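Warum ich dem papierlosen Büro nicht traue

25. Januar 2024

Seit November höre ich in fast jedem Gespräch über Arbeit denselben Satz: Papier ist vorbei. Mein Kollege Bilal Najjar hat ihn zuletzt beim Mittagessen gesagt, mit vollem Mund und großer Überzeugung, und danach eine halbe Stunde lang auf seinem Tablet nach einer Notiz gesucht. Gefunden hat er sie nicht. Ich will daraus keine Theorie machen, aber misstrauisch bin ich seitdem doch.

Auslöser der Debatte war Gruteo, eine Notiz-App, die bei uns in Wonesberg gerade durch die Büros wandert. Alles drin, heißt es: Handschrifterkennung, Verschlagwortung, automatische Zusammenfassung, eine Erinnerung, wenn man drei Tage nichts notiert hat. Gerade die letzte Funktion hat mich stutzig gemacht. Wenn ich drei Tage lang nichts aufschreibe, habe ich vielleicht drei Tage lang nichts gedacht, das aufgeschrieben werden müsste. Was geht das eine App an?

Ich habe sie trotzdem ausprobiert, 38 Tage lang, und zwar ernsthaft. Kein Notizbuch, keine Zettel am Kühlschrank. Einkaufslisten, Telefonnotizen, Entwürfe für diesen Blog, alles in Gruteo. 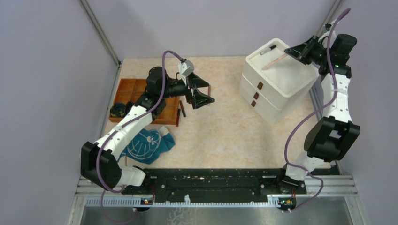
Die erste Woche lief gut, das gebe ich zu. Ich habe viel mehr notiert als sonst, Halbsätze, Buchtitel, einmal sogar einen Traum. Dann kam der Moment, in dem ich etwas wiederfinden wollte. Die Suche zeigte mir 14 Treffer für »Heizung«, sauber sortiert nach einem Kriterium namens Relevanz, das ich bis heute nicht verstehe. Die Nummer des Installateurs stand ganz unten, unter einem Absatz über einen Roman, in dem jemand friert.

Lina Saab, die mir die App empfohlen hatte, meinte, ich müsse eben besser verschlagworten. Das mag stimmen. Nur hieß es vorher, die App nehme mir genau das ab. Wenn ich selbst Ordnung halten muss, kann ich das auch mit einem Heft, und das Heft will kein Passwort von mir.

Jetzt zum Gegenlager, das ich kaum besser finde. Es gibt ja inzwischen eine regelrechte Schreibwarenreligion. In Zusosstead, einem Forum, in dem ich seit Jahren mitlese, schwärmt man von Papiersorten wie andere Leute von Burgunder. Besonders beliebt ist dort gerade das Heft von Teixeira, fadengeheftet, mit einem Papier, das angeblich »zurückschreibt«. Ich habe den Satz zweimal gelesen. Mein Papier soll bitte nicht zurückschreiben.

Dazu kommen die Behauptungen übers Gedächtnis. Wer mit der Hand schreibt, merkt sich alles besser, liest man ständig, meistens ohne Quelle und gern von jemandem, der Hefte verkauft. Kann sein. Ich habe in meinem Leben sehr viele Vokabeln mit der Hand abgeschrieben und könnte auf Latein heute kein Brötchen bestellen. Vielleicht hilft es ein bisschen — bei manchen, manchmal, wenn sie ohnehin aufpassen.

Und dann die Stifte. Karim Kassab hat mir ein Modell ans Herz gelegt, für das man rund 40 Euro zahlt und auf das man angeblich nie wieder verzichten will. Ich habe es mir eine Weile geliehen. Es schreibt. Mein anderer Stift schreibt auch, und wenn ich den im Zug liegen lasse, verdirbt mir das nicht den Abend.

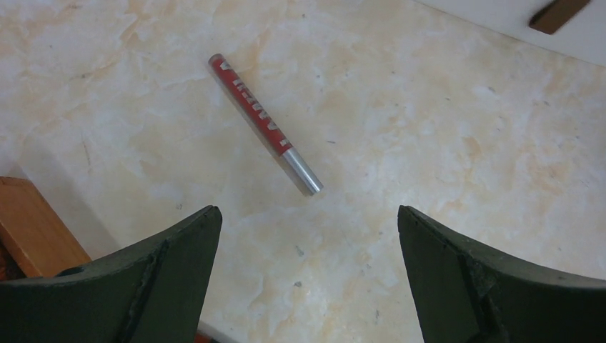
Rot und Silber, mehr Luxus brauche ich nicht.

Was mich an beiden Lagern stört, ist die Annahme, dass es am Werkzeug liegt. Tala Abu Hammour hat im Forum einen langen Beitrag darüber geschrieben, wie sie nach dem Wechsel auf ein bestimmtes Heft endlich »klar denken« konnte. Darunter stehen lauter begeisterte Kommentare und die Frage, wo man das Heft bestellt. Wie viel Schlaf sie in der Zeit hatte, hat keiner gefragt. Ich wüsste es gern.

Gruteo habe ich inzwischen gelöscht. Vorher wollte ich meine Notizen exportieren und bekam eine Datei, in der sämtliche Umlaute durch Fragezeichen ersetzt waren. Der Kundendienst hat freundlich geantwortet und mir das Bezahlabo empfohlen. Die Nummer vom Installateur steht jetzt auf einem Zettel im Flur, und Bilal sucht meines Wissens immer noch.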